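What the grippers changed on our packing floor
04/09/2025

I've been promising a post about work for ages, and since three of you asked in the comments, here goes! I pack mixed orders at Tanoli. If you've ever had a tote bag of pantry stuff show up at your door from us, there's a fair chance I filled it.

In June we started getting ready for Trirnance, the system that will take over part of the bagging. I figured somebody would type in a program and that would be it. Nope. It learns from people, so a bunch of us packers now spend part of the shift bagging with hand-held grippers, one in each hand, with a small camera on top. You do the job the way you'd normally do it, only with jaws where your fingers used to be, and the recordings go to the team at Vutel.

My first morning I was so slow. You don't know how much your fingertips do until you can't use them! Canvas is the worst, it folds over on itself the second you let go, and a can wants to roll the moment your grip is a bit off. Asif Rana, who trained me, told me to quit rushing and watch the jaws, and by the end of that week I'd done 151 recordings. Asif had 161, which he has mentioned more than once.
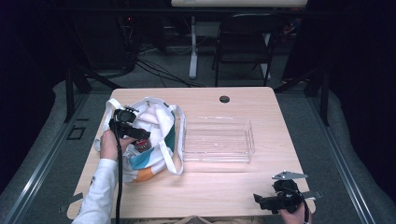
What I like most is that our little tricks finally count for something. I always open a bag with my left hand and keep it open while the right one goes for the next item. I never thought of that as knowledge, it was just how I stood. Now there are people at Vutel asking me why I do it, and then asking again (they ask a LOT of questions).

The schedule is different too. Maribeth Padilla moved four of us off the late line, where we used to do 300 bags a night, and my wrists are very happy about it. Two people from the Otlow building are coming over to learn the grippers next.

Am I worried? Sure, some. We've been told the hours stay the same through next year, and I'd like that in writing, and I've said so. But I'm also having more fun at work than I've had in a long time, and I go home with stuff to talk about. Next up is glass jars, and I can't wait to get my hands on them. Well, my jaws.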